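Two-Arm Cloth Cell: Gripper and Cable Check

Revised 2022-01-03. Procedure by Orsolya Lakatos, Deltville.

Run this check every 200 cloth cycles, or after any crash stop. It covers the fingers, the wrist cameras and the cable runs on both arms. Read it through once before powering anything down.
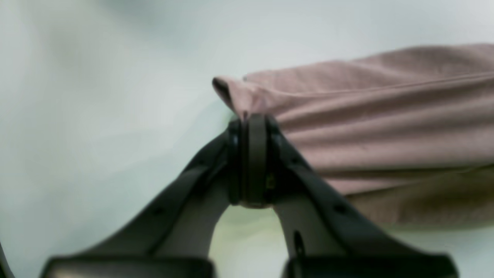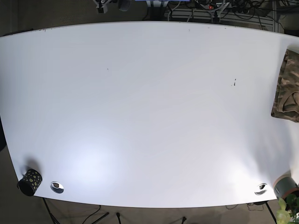
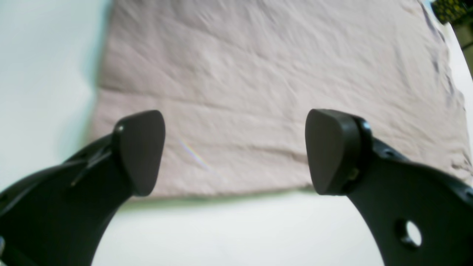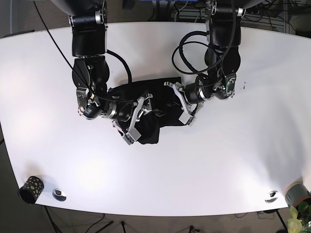 1. Park both arms with the Tiltent console and wait for the brake message. Switch the drives off. Leave the controller on so that the cycle counter and the camera feeds stay up.

2. Wipe each fingertip with a lint-free cloth and a little isopropyl alcohol. Threads collect at the finger joint, where a narrow brush works better than a cloth. Do not use compressed air near the lenses.

3. Check every finger screw with the small hex driver. Snug is enough. If one turns more than a quarter turn, remove it, apply fresh medium threadlocker and refit it.

4. Move each wrist by hand through its full travel and watch the cable. It should never go tight. If it does, loosen the nearest tie, feed in slack and close the tie again. Too much slack will snag on the other arm during a fold.

5. Drives on. Open and close each gripper ten times at low speed. The console reports finger position in counts: 526 open, 58 closed. A closed reading above 121 usually means lint in the joint, so go back to step 2.

6. Compare both wrist views with the saved reference. If the fingertips have shifted sideways, the camera bracket has moved. Reseat it and run the Kun calibration before the next cycle.

7. Run one slow fold with a light cloth and one with a dark cloth. Grip faults tend to show up on one and stay hidden on the other.

Log the two closed readings with your initials. Replacement fingers are ordered through Dinesh Nambiar at Wamside, always as a pair.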